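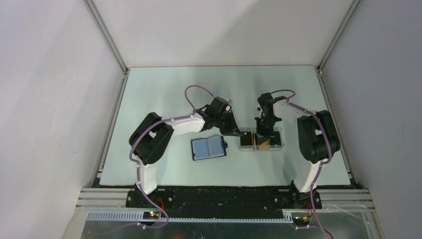 A clear plastic container in the middle of a pale tabletop.

I have 139 plastic tubs in my kitchen and, as of last night, 76 lids. I know because my sister bet me dinner I couldn't get through December without buying another one, and before I shook on it I wanted to see what I was working with. So I dumped the whole cupboard on the floor and sat down in the middle of it (with a glass of wine, obviously).

How did I get here? Takeout, mostly. There's a noodle place in Lededley that sends its soup home in such good tubs that I started ordering soup I didn't even want! Then came the Mosard years, when I bought the matching set, and then the other matching set, which doesn't match the first.

I called Tumaini Barasa, who clears out kitchens for a living and has seen worse than mine, or was kind enough to say so. Her rule is that every tub gets its lid put on, right then, and anything left topless goes. "Don't go looking for the lid," she told me. "You've been looking for that lid for years."

My neighbor Aslak Lunde thinks this is nonsense. He keeps screws in his, and buttons, and one whole Bellitz tub of foreign coins, and he says a lid only slows a person down. He took 20 off my hands and went home very happy.

I kept the square ones, because they stack, and 2 big round ones for my mother's rice. The rest are in a bag by the door, where they've been since lunch. I did go back in for the one with the blue rim. It doesn't close, but it fits half a melon perfectly.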